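Vumer关于Lotine手持夹爪“发梳掉落”问题的说明

一把浅蓝色发梳，本季度占用了我们工程部门的大部分耐心。Vumer今日就手持夹爪Lotine在示教过程中出现的指端松脱故障公布调查结果、处理办法及后续安排。我们知道，多数公司发新闻稿是为了宣布好消息。这一篇里也有一点，放在靠后的位置，请耐心阅读。

Lotine是一款供操作员手持使用的双指夹爪，用来采集人手操作的示范数据，再交给Nina控制软件训练机械臂。两只夹爪一左一右，由同一名操作员同时操作。产品手册中称其握持“稳定可靠”，这四个字目前正在修订。

故障最早出现在Prellard试验场的“桌面整理”任务中。任务内容不复杂：拿起发梳，放进一只仿奶酪造型的杯子里。选用这两样东西，是因为发梳的手柄圆而光滑，杯口又不算宽敞，适合检验夹持精度。从结果看，检验得相当充分。

在一批连续采集的数据中，右侧夹爪先后7次在没有收到张开指令的情况下松开，发梳随即落回桌面。其中3次发生在杯口上方，梳头磕到杯沿后弹开。杯子完好，发梳完好，无人受伤。受损的主要是我们关于“零意外释放”的宣传语，该宣传语已于当晚撤下。

更值得检讨的是，Nina在这7次掉落中一次也没有报警。软件依据指令判断夹爪状态，指令说夹着，它便认为夹着，并把随后的空手动作一并标记为“成功”。如果这批数据流入训练，机械臂将学会以十分优雅的姿态，把空气放进杯子里。

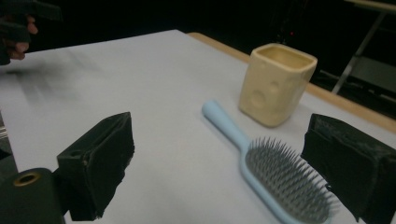

故障原因

拆检确认，问题由两处缺陷叠加造成。

第一处在指面衬垫。衬垫表层在反复夹持后起毛，摩擦力下降，遇到光滑的圆柄便容易打滑。我们原先的寿命测试采用方形木块。木块四平八稳，从不打滑，因此衬垫在测试中表现优异，报告也写得十分漂亮。把日用品换上去之后，情况便没有那么漂亮了。

第二处在传动机构的锁紧件。该零件在长时间使用后出现微量回退，夹持力随之减小。减小的幅度低于Nina的报警阈值，而这个阈值是我们自己定的，当初定得较宽，理由是“避免频繁打扰操作员”。操作员确实没有受到打扰，只是需要不断弯腰检查东西掉到哪里去了。

两处缺陷单独出现时，一般不会造成掉落；同时出现时，发梳会以令人印象深刻的规律性离开夹爪。

复测在原试验场进行，仍使用同一类任务和同样的物品。操作员被要求保持平常的速度，不得因为知道有人在看而格外小心。这项要求执行起来比预想的困难，前几轮数据因动作过于谨慎而作废。

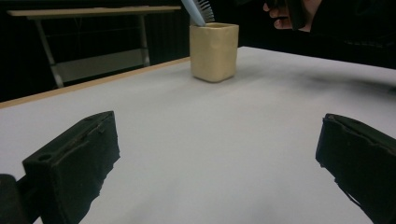 复测期间，我们把整个动作分成靠近、夹持、抬起和放入几个阶段，逐段记录夹持力。数据显示，下降多发生在抬起之后、放入之前，也就是操作员把注意力转向杯口的时候。此时手腕需要转动，手柄在两指之间随之产生轻微扭转，起毛的衬垫便撑不住了。旧版测试流程恰好没有包含转腕动作，木块也不需要放进杯子里。

我们同时核查了线缆牵拉的可能性。内部一度对这一解释抱有很高的热情，毕竟线缆不由我们生产。遗憾的是，在放松线缆、重新布线之后，故障照常出现。线缆供应商已收到我们的致歉。

需要说明的是，Lotine在示教阶段由人手持，掉落一把发梳的后果有限。但同款指端也装在Nina控制的机械臂上，届时夹着的东西可能更重，旁边也可能站着人。因此，公司内部将这次故障按安全事项处理，没有归入“轻微不便”一栏，尽管确有同事提出过这一建议。

处理办法

即日起，Vumer采取以下措施：

一、免费更换全部在用Lotine的指面衬垫。新衬垫采用较密的表层材料，寿命测试改用圆柄物品，并加入转腕动作。方形木块已光荣退役。

二、锁紧件增加防回退结构。用户无须自行拆装，请将夹爪寄回，或预约上门处理。请勿用胶带临时加固，我们在Prellard已经替各位试过了，效果维持了2轮。

三、Nina将推送更新，由指端的实际开合位置与夹持力共同判断物品是否在手，不再单凭指令。判断不一致时，系统暂停记录并发出提示音。提示音不太悦耳，这是有意为之。

四、此前采集的数据可用随更新提供的复核工具重新检查。被误标为“成功”的片段会单独列出，由用户决定删除，或改作失败样本使用。
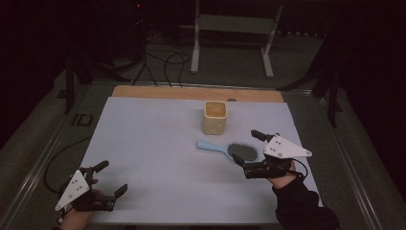 给现有用户的建议

在更换完成之前，请于每次开工前检查两侧指面。如发现衬垫起毛、磨白或边缘翘起，请停止使用该侧夹爪。示教物品请避开玻璃器皿、刀具和盛有液体的容器。已部署Nina机械臂的用户，请暂停需要在人员上方或近旁搬运物品的任务，待更新安装完毕后再恢复。

更换件将于12月开始寄送，按登记先后处理。登记时请提供夹爪序列号，并注明故障发生时夹持的物品。这一栏是必填项，我们对木块以外的世界还有许多需要了解的地方。

前文提到的好消息如下：装有新衬垫和新锁紧件的样机，已在Prellard完成同一任务的3轮完整复测，没有出现意外释放。市场部门希望据此恢复原来的宣传语，工程部门希望再等一等。目前双方同意先等一等。

关于Vumer

Vumer从事手持示教设备与机械臂控制软件的研发，主要产品为Lotine夹爪和Nina控制软件。媒体与用户如有疑问，请通过官网“故障与安全”页面联系我们。该页面原名“荣誉与动态”，内容正在陆续调整。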